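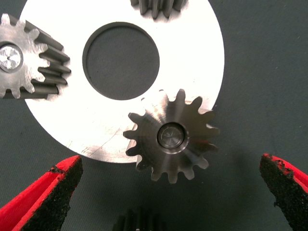

Fig. 4. Bague blanche et pignons métalliques sur le plan de travail.

4. Préparation et mise en place des pignons

Cette section concerne le jeu de pignons à denture inclinée du banc de démonstration Pundetik. Elle suppose que le plan de travail est dégagé et que la bague de base est sortie de son emballage (voir section 3). Pour le remplacement d'un pignon isolé, passer directement au point 4.4.

4.1 Contrôle de la bague

1. Poser la bague à plat, face blanche vers le haut. Le trou central doit rester entièrement libre.

2. Passer un chiffon sec non pelucheux sur la face et sur le bord intérieur du trou. Ne pas utiliser de solvant ni d'éponge abrasive.

3. Vérifier que la bague ne bascule pas quand on appuie sur le bord avec un doigt. Si elle bascule, la soulever et nettoyer le plan de travail à l'endroit du contact.

4. Examiner la face sous une lumière rasante. De fines rayures en surface n'empêchent pas le montage. Une entaille dans laquelle l'ongle accroche impose le remplacement de la bague (réf. 638 du catalogue Funarico).

Remarque : les bagues de la première série n'ont pas de repère au dos. Elles se montent dans n'importe quelle orientation.

4.2 Contrôle des pignons

1. Prendre chaque pignon par ses deux faces d'extrémité, entre le pouce et l'index. Éviter de le tenir par les dents.

2. Contrôler la denture sur tout le tour. Les dents doivent être entières, sans éclat ni bavure. Une teinte plus claire ou marbrée sur les faces d'extrémité correspond à une usure normale et ne justifie pas un échange.

3. Retirer les particules logées entre les dents avec la brosse en nylon, en suivant l'inclinaison des dents. Brosser en travers repousse les saletés vers le fond.

4. Contrôler l'alésage. L'axe doit entrer à la main, sans jeu perceptible. Ne jamais le forcer au marteau, même avec une cale.

5. Ranger à part tout pignon douteux et le signaler sur la fiche de suivi, case « denture » ou case « alésage » selon le cas.

ATTENTION : les arêtes des dents peuvent couper, surtout sur un pignon neuf. Porter des gants fins pendant le brossage.

4.3 Mise en place

1. Disposer les pignons autour du trou central de la bague, sans qu'ils se touchent.

2. Déposer les pignons, ne pas les faire glisser. Le métal marque facilement la surface blanche.

3. Appliquer une goutte d'huile Justberg à l'entrée de chaque alésage. Essuyer aussitôt ce qui coule sur la bague.

4. Engager le premier pignon sur son support et le faire tourner lentement d'un tour complet. La rotation doit être régulière.

5. Engager les suivants un par un, dans le sens des aiguilles d'une montre, en recommençant chaque fois la rotation d'essai. Quand un point dur apparaît, revenir au dernier pignon posé, le retirer et le décaler d'une dent.

6. Serrer les vis de maintien en 3 passes successives, d'abord à la main, puis avec la clé fournie.

Remarque : tous les pignons d'un même jeu doivent avoir leurs dents inclinées dans le sens indiqué sur la fiche du jeu. Ne pas mélanger des pignons provenant de deux jeux, même si leur diamètre est identique.

ATTENTION : débrancher l'entraînement avant d'approcher les mains de la denture. Une rotation d'essai se fait toujours à la main.

4.4 Remplacement d'un seul pignon

1. Desserrer la vis de maintien du pignon concerné, sans toucher aux autres.

2. Sortir le pignon dans l'axe. S'il résiste, ajouter une goutte d'huile et attendre quelques minutes.

3. Nettoyer le support, monter la pièce neuve et reprendre le point 4.3 à partir de l'étape 4.

4.5 Entretien

Brosser et huiler les pignons toutes les 200 heures de fonctionnement. Au-delà d'un mois d'arrêt, les démonter, les huiler légèrement et les conserver dans la boîte compartimentée Filip, chacun dans sa case. La bague se range à plat, sans rien poser dessus.

Les pièces de rechange se commandent auprès de l'atelier Funarico, poste 232, à l'attention de Smaranda Sima. Indiquer le numéro du jeu, gravé sur le couvercle de la boîte. Les commandes reçues avant le jeudi midi partent le lendemain.

Suite du montage : section 5, Réglage de l'entraînement.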